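The Cold Room at Balbridge
How a small gallery lit, wired and priced a show of screen-based work

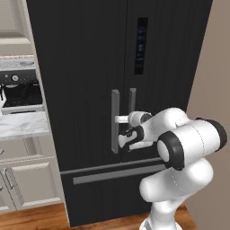 A black French-door refrigerator with grey bar handles, in a computer-rendered interior.

The old dairy at Balbridge has three rooms, and until last spring only one of them could be used for anything that needed a plug. The building was wired for milking equipment and later for a furniture store. When Rasa Org took the lease she inherited a single ring circuit, a fuse board behind a partition and a goods door that did not close fully.

Her gallery, Kiani, now shows mostly digital work: rendered interiors, slow animations and still images made in modelling software and printed large. The current exhibition fills all three rooms with work by Elīna Lill, who trained as a draughtswoman and has worked in simulated space for the past eight years. Her subject is the domestic room. She models kitchens, landings and box rooms at full scale, sets the light, and then leaves most of them without figures.

The show is worth a visit for the work. It is also a useful study in how such work can be hung, a matter on which there is little agreement and less written guidance.

Light comes first. A painting reflects the light of the room and a screen competes with it. Org's answer in the front room, which has a north-facing window, was to drop the general lighting to almost 30 lux and fit the window with a grey scrim. It is dim, but a visitor can still read the wall labels. The screens were then turned down until white areas matched the brightness of a sheet of paper held beside them. Most galleries leave their screens at the factory setting, and the result is a row of bright rectangles on a dark wall. At Balbridge the images sit back, and the modelled shadows, on which Lill spends most of her time, can be seen properly.

The prints are in the middle room. They are pigment prints on cotton paper, mounted on aluminium and hung without glass. Lill renders each at the exact size it will be printed, because enlarging afterwards softens the edges of straight objects such as skirting boards and shelves. The longest render in the show took four days. Two were abandoned when a fault in the bounced light appeared only at full size.

The back room holds one work, a projection with a running time of 100 minutes. The camera moves along a corridor at a constant speed that is slightly too slow to notice. The throw is short, and the projector hangs from a steel bracket made by Fitstead, a workshop in the same town that otherwise produces racking. Fan noise was the main difficulty. The first housing was lined with foam and overheated. The second has a baffle and a duct through the ceiling, and from the bench it cannot be heard.

Sound has been left out altogether. Lill made a track for the projection and withdrew it during the installation, as it carried through the partition and altered the prints next door. I think she was right, although the bench is hard and some sound would have held people for longer.

Then there is the question of what is sold. Each print is an edition of five with two artist's proofs, which follows normal practice in photography. The moving works are sold as a file on a drive, with a certificate, a written specification and an agreement that the owner may copy the file to new storage when the old one fails. The specification covers screen size, brightness, height from the floor and the permitted colour of the wall. It also says what should be done if the screen type is no longer made. The owner must choose the nearest match in size and ask the artist, or later her estate, to approve it.

Prices begin at £357 for the smallest unframed print and reach £2000 for the largest mounted one. The projection is priced on application. Org has placed one moving work with a collector in Drustmont, who asked for a site visit before signing. The visit showed that the intended wall faced a glazed door, and the work went into a passage instead.

There are faults. The labels give the software version but not the print date, which matters more to a buyer. The route through the rooms is not marked, and anyone who enters by the goods door meets the projection first and the prints last, which weakens both. The printed guide is thin, with one short essay and no plan of the hang.

The gallery is open from Thursday to Sunday, and late in the day is best, when the window in the front room gives very little light. The show runs until the end of October. Entry is free, and the step at the front door has a ramp on request.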